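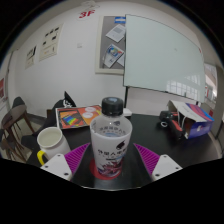 The office water bottle league

My desk at Mollville holds a keyboard, a phone and, at the last tidy, 19 things to drink out of. I didn't buy most of them. They came from conferences, a fun run I didn't run, and a bank I have since left.

Somewhere along the way drinking water stopped being a thing you did at a tap and became a thing you owned equipment for. Rizwan Roy, two desks along, keeps a chart. He is aiming for eight glasses a day and has so far achieved a close personal relationship with the corridor.

The trade is delighted, of course. Zeltton will sell you a flask for £80 that keeps tea hot until long after you've stopped wanting it. Dristar's version talks to your phone, which then talks to you, usually in meetings. I wore the pair of them down to the canteen for a month, like a man expecting a desert, and was mostly asked if I was going camping.

Định Từ runs the Bùi café on the ground floor and takes a calmer view. She fills bottles for free and has a box of the ones people leave behind. In September it held over 100. "They come back for the umbrella," she told me. "Never for the bottle."

I asked if I could look through it. There were lids with no bottles and bottles with no lids, and one with a motivational message for every hour, which gave up at four in the afternoon. I knew how it felt.

My own favourite is still a pint glass from a pub that closed. It has no lid, no app and a small chip on the rim, and on a good day I fill it twice.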